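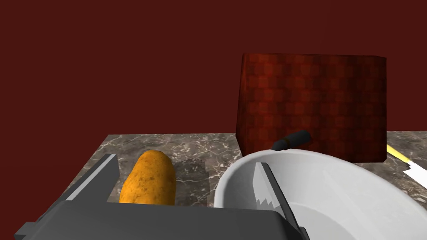
Gripper over a grey marble countertop, with a potato near the left finger. Rendered.

Rener Drinks Notes
Tasting notes for wines, ciders and bottled cocktails, collected by Berenice Pacheco and Anayeli Esquivel for the Rulis newsletter.
Version of 4/19/18

Contents
notes.csv has one row per tasting. There are 2000 rows.
producers.csv lists the 38 producers, with town and country.
tags.txt holds the 17 flavour words we allow in the tag column.

Columns in notes.csv
id: number, never reused
producer: matches a name in producers.csv
style: red, white, rosé, sparkling, cider or cocktail
sample: yes if the bottle was sent to us free, no if we bought it
score: whole number from 0 to 6
tags: separated by semicolons
note: free text in English

How the notes were written
Both tasters scored each bottle separately and then agreed a single figure. Separate scores were not kept. Most tastings took place in Hasetcombe. Labels were covered for everything except the cocktails.

Known problems
Balogh appears under two spellings in rows entered before January. Vintage is missing for most sparkling wines. Free samples lean heavily towards red. A score of 0 means the bottle was faulty, so leave those rows out of any average.

Use
Free to copy and change for non-commercial work, with credit to Rener. Please don't quote single notes on labels or in adverts. Send corrections to Anayeli with the row id.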